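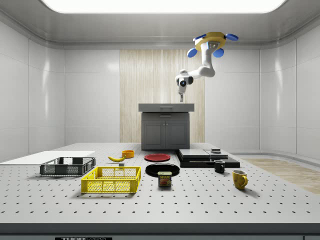 Birkside Fan Club - Frequently Asked Questions

Is the club run by Veronica Buzatu or her management?

No. We are a fan club with permission to use a small number of publicity photos. Her management at Lenbridge sees our newsletter before it goes out and corrects dates or titles. They don't pay us and they don't approve opinions.

How do I join?

Fill in the form on the Join page and pay the $5 yearly fee. You will get a confirmation by email, usually within two days. We have 2,000 members at the moment and no upper limit.

Can you pass a letter or gift to her?

Letters, yes. Send them to the club mailbox and we forward them unopened at the end of each month. Gifts are no longer accepted, including flowers and food. If you want to give something, she has asked that people pick a local charity of their own.

Will she reply?

Sometimes. She signs cards between shoots, so replies tend to arrive in batches. During the second season of Birkside there were none for most of a year.

Which social media accounts are real?

Only the two linked at the bottom of our home page. She does not sell anything by direct message, and she does not run a private chat group. If an account asks you for money or a gift card, report it and block it.

Why was my comment about her divorce removed?

We don't cover her family life. Reviews, interviews, casting news and criticism of her work are all fine. You can say the last episode was bad - plenty of members have.

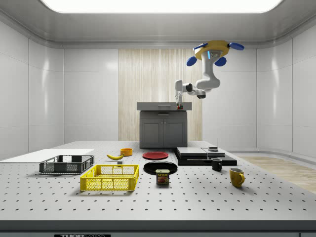 Keir Laing wrote in to say the rule is too strict, and that anything she has talked about herself in an interview should be open for discussion. We agreed in part. You may quote a published interview if you link to it, but please leave her children out of it entirely.

When do tickets for the July screening go on sale?

Members can book from Thu 14 May. The hall has 600 seats, and each member may book two. Director Imtiaz Weerakoon will take questions after the film. Veronica is invited but has not confirmed, so please don't book travel on her account.

Can I get a refund on a ticket?

Yes, up to a week before the screening. After that you can transfer it to another member by emailing us both names.

Can I use your photos on my own page?

No. The license covers this site and the newsletter only. Ask Lenbridge directly.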